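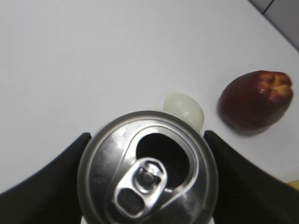

Can top, opened, tab folded back.

Wukamport Drivers' Forum > Charging > Slow overnight rate at Weltville car park

signe_k
October 1, 2024
Has anyone else had trouble with the posts at Weltville? I plugged in at 61 per cent last night and came back to 80 this morning. My app said 14 hours connected. At home I'd have been full long before that. I pay the resident rate through Viteo and it's billed by the hour, so a slow post costs me more.

Tsegereda T
Same post every time? The two nearest the ramp share a supply. If both are in use they drop right down. The ones by the exit have been fine for me.

signe_k
It was the left one by the ramp. There was a van on the other when I arrived.

mekdes_s
I don't think it's the sharing. I was on the ramp post in February with nothing next to me and it was just as slow. I reported it to Viteo and got a reference number and no reply.

Tsegereda T
February was cold though. A cold battery takes charge slowly whatever you plug it into.

mekdes_s
For the first hour, maybe. Not all night. My car was still showing 8 hours to go at breakfast.

Selamawit
Check your car's own limit before blaming the post. Mine had reset itself to the lowest current after an update and I didn't notice for weeks. It's under charging settings, then location.

signe_k
Just looked. It's set to maximum.

Kalliopi N
Billing by the hour is the real problem. Yilma charge by the unit at the harbour and you only pay for what goes in.

Selamawit
Yilma are dearer per unit, and you can't stay overnight at the harbour. I worked it out and Weltville is still cheaper for me if I get an exit post.

Kalliopi N
If you get one. They're taken by six most evenings.

signe_k
I'll try an exit post this week and put the figures up. Mekdes, did you report it by phone or in the app?

mekdes_s
App. Try the phone - the number is on the side of the post, under the flap.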